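3.2 Collection of Demonstrations

Demonstrations for the Treltow cloth set were gathered in furnished bedrooms between June and the closing date of the first round, 09/07/2019. The set covers folding, flattening and turning of garments and household cloths on a made bed. A bed was chosen over a table because the surface gives way under the hand and because printed bedding makes the edge of a cloth harder to find by color alone. Both conditions were expected to be common in the homes where the learned policy would later be tested.

Each operator worked with two hand-held grippers, one in each hand, and received 30 minutes of practice before any recording was kept. Operators were told which end state to reach but were given no fixed order of moves. They were asked to grasp at a corner or hem where one could be reached, to keep both tools within the working area while the cloth was being moved, and to open the jaws fully before a new grasp. Periods in which the operator shifted position on or beside the bed were left in the recordings and labeled as transit.

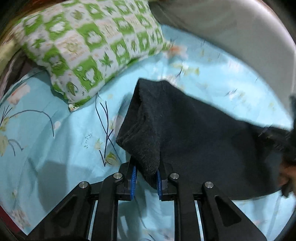
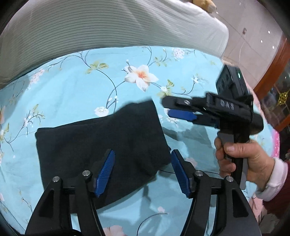
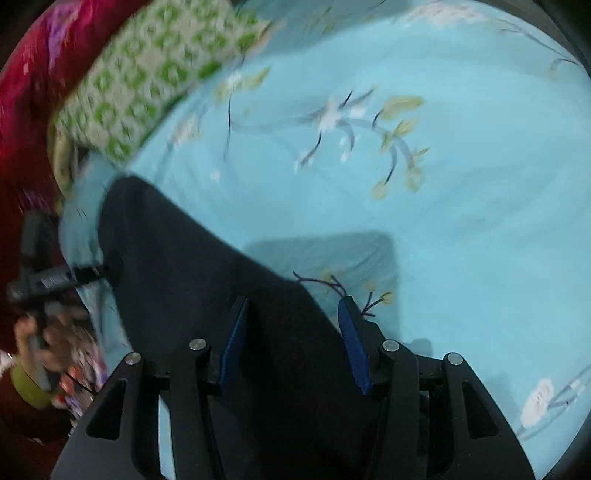 Figure 4. Views from hand-held grippers during bedroom collection. First: jaws at the corner of a black cloth. Second: a folded black cloth on the sheet, with the other gripper raised at right. Third: jaws open, with nothing held.

Recordings were divided into episodes by Shazia Jatoi and Ayodele Okeke, who worked separately from the same written guide. An episode begins at the first approach of either gripper to the cloth and ends when both grippers have withdrawn. Where the two annotators placed a boundary differently, the earlier start and the later end were used. Contact labels were assigned to each gripper on its own, so that a grasp by one hand could overlap with transit or release by the other.

The target for the first round was 3,000 episodes. After removal of episodes in which one of the two streams was incomplete, 2,993 remained. Failed grasps were retained and marked. Earlier work on the Manent set had discarded them, and the policy trained on that set tended to continue a fold after the cloth had slipped from the jaws. A further 43 episodes carry a note that the end state was disputed; these are included in the release but were not used in training.

Jaw opening was read from the gripper and aligned with the video by time stamp. No attempt was made to estimate the full shape of the cloth. The policy receives the two views, the two jaw openings and the relative pose of the grippers, and predicts a short sequence of motions for both hands. Episodes from one bedroom were kept together when the data were split, so that no bedding seen in training appears in the test portion. The effect of this choice is examined in Section 5, where results under a random split are given for comparison.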